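Notebook - foam density and rebound, Bruminley batch
April, started 9:40

Picking up from the last entry. The question is still whether the Bruminley stock has gone soft in storage or was under spec when it came in. Zewditu Gashaw wants an answer before the next order goes to Hollari, so the tests below are the short version and the long compression set will have to wait.

Conditioning. Offcuts sat on the open rack overnight with the dehumidifier running. Meter read 63 per cent RH at start, higher than I would like. The room is slow to come down after rain. Did not wait for it. All pieces got the same air, so comparison between them holds, but do not put these figures beside the winter ones.

Cutting. Hot wire on the long bed, old fence. The fence is out of square at the far end and I had to shim it with card. First 3 cuts binned, taper visible against the steel rule. Cuts after the shim are fine. Wire needs replacing - it sags once it has been on for a few minutes and leaves a bowed face on anything wide. Have put a new reel on the Genasum order.

Density. Weighed each offcut on the small balance, volume from calipers. Calipers squash the foam if you lean on them, so the method was: close until the jaws just hold the piece, back off until it slips, read that. Slow but repeatable. Zewditu repeated the set without seeing my readings and we agreed closely enough that I am not worried about the operator. No real spread across the sheet, middle to edge. If the stock had been badly mixed I would expect the edge to read heavier, and it does not.

Rebound. Steel ball down the clear tube, drop height 100 cm, 4 drops per piece, first drop discarded. Two points for next time:
- the tube has to be plumb or the ball clips the wall and reads low. Check with the level each time the stand is moved.
- give the foam a minute between drops. Back-to-back drops on the same spot came up lower every time.

Rebound is down on the retained piece from the previous delivery. Density is not. So it is the same amount of material with less spring in it, which points away from short weight and towards either cure or age. I lean towards age. The sheets were stored flat under the plywood, and the bottom ones were the worst. Top sheet was close to the retained piece.

Counter-argument from Zewditu: the retained piece has been in a drawer in the dark, and the top sheet was by the window, so light should have got to it first and did not. Fair. Does not rule out load, though, and load is what I would blame.

To do
- restack the remaining sheets on edge, nothing on top
- label each sheet with its position in the old stack before anyone moves it
- ask Bruminley for the pour date, delivery docket only gives dispatch
- rerun rebound on the bottom sheet after a week unloaded, see if any of it comes back
- square the fence properly, card is not a repair

Left off at 4:15. Balance covered, wire off at the wall. Raw readings are in the Gashaw folder under rebound, second tab.

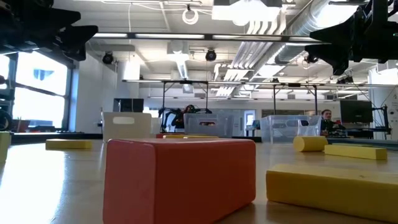

Foam blocks on the table, red in front, yellow beside and behind, one cylinder on its side.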